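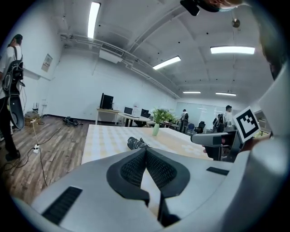 Juvirer has bought a stake in the Udside fight league, and the press release says the money will "bring the sport to a new generation of American fans." I've been following small-time kickboxing long enough to have read that sentence under at least four different logos. The release also says there will be a studio for weigh-ins and a weekly show. I'd guess it ends up looking a lot like the room up top, white walls and white ceiling with the beams and pipes left showing, because every sports startup I've ever visited rents that same room. I don't mind the room. I mind that the release spends two paragraphs on the studio and never mentions what a fighter on the undercard gets paid.

The number they're proud of is 2,548, which was the paid gate in Letorby in March. Fine. I was there, up in the cheap seats, and the lower bowl looked good on TV. The upper level was curtained off on my side. Did 2,548 people pay, or did 2,548 tickets get "distributed"? Those are different things, and the league has used both words for the same night.

Then there's the stream. Udside put the Letorby prelims up for free and I watched the replay when I got home. The counter said 556. Maybe most people watched on the app, where you can't see a counter. Maybe the live number was huge. If it was huge, I'd expect somebody to have told us by now.

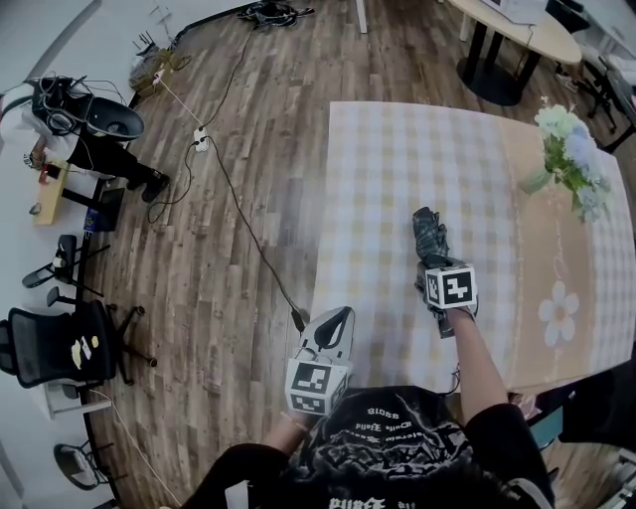
**Corinne Tasker**

My other problem is the schedule. They're promising a US card every month starting in December, and the league has managed 2 shows since last summer. One of those lost its main event the morning of the weigh-in and they moved a catchweight bout up to fill the hole. Going from that to monthly takes matchmakers, medical staff, and a deeper roster, and the only hire in the announcement is on the brand side.

I've heard the argument that Juvirer did the same thing with the Holst grappling series and it worked. Did it? Holst got nicer graphics and a better walkout ramp. It also dropped the two lightest women's divisions, and I still can't find anyone explaining why.

I'll probably buy a ticket for the December card anyway if it comes within driving distance. Parking in Letorby was 30 minutes of sitting still, so I'm hoping for somewhere else.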